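I spent nine years in freight and warehousing before I started writing about it, and I'd like to talk about returns. Numbered thread, because I'm old.

1/ Everyone in e-commerce will tell you what it costs to get a parcel to a door. They know it to the cent. Ask what it costs to get the same parcel back and you'll hear a noise like someone looking for their keys.

2/ I did this for a living at a mid-size home goods seller called Vurico. Lamps, trays, bath mats, a candle that smelled like a wet tent. My title had the word "reverse" in it, which my mother never stopped finding funny.

3/ My first week, I asked finance for the returns budget. Kieran Lockwood, who ran finance and ran it well, sent me one line. It said "shipping, other." I asked what was in "other." He said, "You are."

4/ So I went to the warehouse and followed a single box. A bath mat, gray, returned with the reason code "did not like." Fair enough. I didn't like it either.

5/ The mat came in on a truck with everything else. It sat in a cage. Someone opened it, looked at it, closed it, and put it in a different cage. I wrote down the time. I was very proud of my clipboard.

6/ The second cage was for things waiting to be looked at by the person whose job was to look at things. The first look was by a person whose job was to open boxes. I asked if one person could do both. There was a silence I can still hear.

7/ Over 407 items were in that second cage system on the day I visited. The mat was near the bottom. I said goodbye to it. 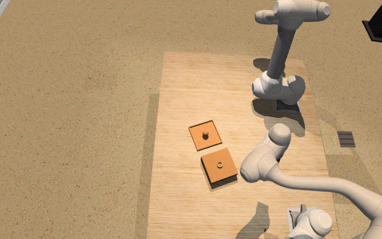 8/ THE PART ABOUT GRADES

Every returned item gets a grade. A is "sell it as new." B is "sell it cheap." C is "sell it to a guy." D is the dumpster. That's the whole system, and people pay consultants to draw it as a pyramid.

9/ The trouble is that grading takes judgment, and judgment takes time, and time is the one thing a bath mat can't pay for. If your margin on the thing is a few bucks and it takes longer than a coffee break to decide its future, you've lost before you've decided.

10/ Azadeh Talebi ran the grading benches. She had a rule she'd written on a piece of cardboard: IF YOU ARE ARGUING ABOUT IT, IT'S A B. I have read entire books on supply chain management that contain less information.

11/ We looked at the numbers once the rule had been up for a while. The graders agreed with each other more often, the line moved faster, and the outlet store had more stock than it knew what to do with. So naturally head office took the sign down, as it wasn't in the brand font.

12/ It went back up in October, in the brand font. It was harder to read.

13/ A word about "the guy," from grade C. Every returns operation has a guy. Ours was Hooman Rahimi, who bought by the pallet and never once opened one in front of us. He'd walk around it, press on the shrink wrap, and name a price.

14/ I thought he was bluffing. Then I tried to beat him at it with our own data, our own photos and a spreadsheet with tabs. He was closer on value than I was. I asked how he did it. He said heavy pallets from companies with nice websites are usually fine.

15/ I put that in a slide. It did not survive legal.

16/ SOFTWARE, BRIEFLY

We bought some. It came from an outfit called Trevberg and it was going to route every return to the best possible place the moment the customer clicked the button. Back to stock, off to the outlet, straight to Hooman. No cages.

17/ I liked it. I still like the idea. The catch is that the software decides based on what the customer says is wrong, and customers, bless them, say whatever gets them the free label.

18/ "Arrived damaged" meant damaged, or it meant the color clashed with the couch. "Wrong item" meant wrong item, or it meant wrong husband. We had a box come back marked "defective" with a note inside saying it was lovely but they were moving.

19/ So the system sent perfectly good lamps to the liquidator and sent a tray with a bite-shaped chunk missing back to the shelf as new. The tray was sold again. It was returned again. Reason code: "did not like."

20/ That tray went around 2 times before Azadeh caught it. She kept it on her desk for paper clips.

21/ To be fair to Trevberg, they fixed a lot of this. Their project lead, Nazanin Kermani, came out to the building, stood at a bench for a full shift and graded boxes. I've worked with plenty of software people and could count the ones who did that on one thumb.

22/ What she changed was small. The software stopped making the final call and started making a guess, and the grader could overrule it with one key. Then it kept track of which reason codes got overruled the most and quit believing them.

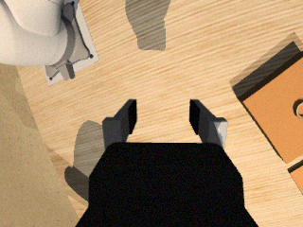 23/ Which sounds obvious, I know. But the original contract had a savings figure in it that depended on there being no graders at all, so it took a while for anyone to be allowed to say it out loud.

24/ Here is where I'm supposed to tell you returns became a profit center. They did not. They became a smaller hole. I've been to conferences where a smaller hole gets you a keynote.

25/ THE FREE LABEL

The argument that never dies. Should you charge for returns? Marketing says no, since free returns are why people buy. Finance says yes, since free returns are why people buy four and keep one. They're both right and they should not be seated together.

26/ We tried a small fee in one region. Returns dropped. So did orders. Kieran made a chart showing we'd come out a little ahead. Marketing made a chart from the same data showing we'd come out a little behind. Same data! I had both charts printed and hung in the break room.

27/ What worked better was dull. Drop-off points. Customers walk the thing to a counter, no box needed, and the counter holds everything until there's enough to fill a proper load. One truck stop in place of 574 front porches.

28/ We ran it with a chain of hardware stores called Şimşekoğlu. The owner agreed on the spot. I gave him my speech about shared logistics anyway, as I had rehearsed it. He waited until I was done and said people who come in to drop off a lamp buy light bulbs.

29/ He was correct about the light bulbs. I'm told he was very correct about the light bulbs.

30/ The catch with drop-off is that it only works where people are close together. In the country, the nearest counter is a 40-minute drive, and no one is doing that for a bath mat. They'll keep it and dislike you quietly, which doesn't show up on any report.

31/ Zulkifli Ngau, who planned our rural routes, wanted to just let those customers keep anything under a certain price. Refund it, wish them well, forget the truck. It was cheaper on paper and everyone hated it, me included. It felt like losing.

32/ We did it anyway for low-value stuff. The fraud we were all braced for was small. The thank-you emails were strange and long. One lady sent a picture of her dog asleep on the mat. He liked it fine.

33/ THINGS I'D LOOK AT FIRST, IF YOU'VE JUST BEEN HANDED RETURNS AND A TITLE WITH "REVERSE" IN IT

Find out how long a box sits before the first person touches it. Then find out how long it sits after. The second number is the one that will ruin your lunch.

34/ Find your worst product by return rate and read its web page. Ours was a rug whose photo made it look twice its real size. We changed the photo. That fix cost us one afternoon and did more than most of what I've described above, so feel free to have skipped to here.

35/ Make friends with your guy. Ask him what he won't buy. Hooman wouldn't touch our candles and it took us an embarrassingly long time to ask ourselves why we were still making them.

36/ Get returns its own budget line, even if the number on it makes people lie down. Kieran split out "other" in my last year there. He sent it over without a message, just the file, late in the evening.

37/ A few of you have asked whether I'd recommend Zodance for any of this. I haven't used it. I've had the demo. The demo had a very cheerful bath mat in it.

38/ I'm off to the post office now with a pair of boots that don't fit. I ordered two sizes. Yes, I know.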